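Skedia, a wearable rig in progress

Gallery: one picture, a good deal of complaining

Skedia started as a bet that you could strap a tracking rig to an ordinary person, have that person do ordinary chores, and come away with arm motion good enough to teach a machine something. The bet is still open. We build it in a shared workshop where everyone's project leaks slowly into everyone else's, and where any table left alone for an afternoon comes back with somebody's tripod on it.

I have been asked to keep this page short and to stick to pictures with captions. I am going to manage one of those.

The version on show is the third harness. The first was made from luggage straps and gave the wearer the posture of a question mark. The second sat beautifully and could not be taken off without help, a fact we learned during a phone call. The third has proper shoulder pieces and buckles you can reach, and it has been worn for 40 minutes at a stretch without anyone asking to be released. 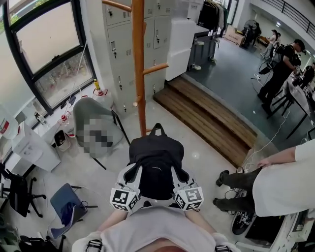

Words and wiring by Mounir Hegazy
Posted 2023-02-10 in Workshop Builds

The wearer's own view of Skedia: black backpack up front, a white cube on either side, one above each arm. The cubes are covered in square black-and-white markers, so the tracking software has something to hold on to. To everyone else it looks as if you have been issued two very serious dice.

Wearing the pack on the chest was Mounir Zerouali's idea. (Yes, there are two of us. Shop email is a mess.) His reasoning was that you can get at the cables without a second person and you always know where the expensive part is. My objection was that you can no longer see your own feet. Both of these have held up.

The small cables out of the tops of the cubes are my department. I have rerouted them 8 times. The current route is the least bad, and I'd ask visitors not to tug on it to see what happens, as I can tell you what happens.

The floor beyond the pack is where we do the walking trials, and the chair and the wooden post with the rungs give a person something to steer around. Pale polished floor is lovely to roll things on and miserable for glare. Zerouali's fix is to move the lights. My fix is to complain about the lights until he moves them.

Up the wooden steps is the platform, with the long white table that everybody wants. Camera equipment lives there on most days. The unwritten rule says you clear your things when you finish, and the rule has stayed unwritten for good reason. The white cable running down the steps has a standing invitation to be taped flat, which it has so far declined.

Where things stand, for those who write in. The log from the last round came to 3,177 lines, and I have read some 900 of them. Most say the same thing, that a marker was lost and then found again. Usually it is an elbow getting in the way. We tried asking people to keep their elbows out, and they walked like penguins, and now we have very clean data on penguins.

Still on the list: a lighter mounting for the cubes, a strap that fits someone shorter than Zerouali, and a quick release that is quick. He would also like a carrying case. I would like him to finish the strap. The plan is to have a fourth harness by June, and if you have a sewing machine that can get through webbing, please come and find either Mounir.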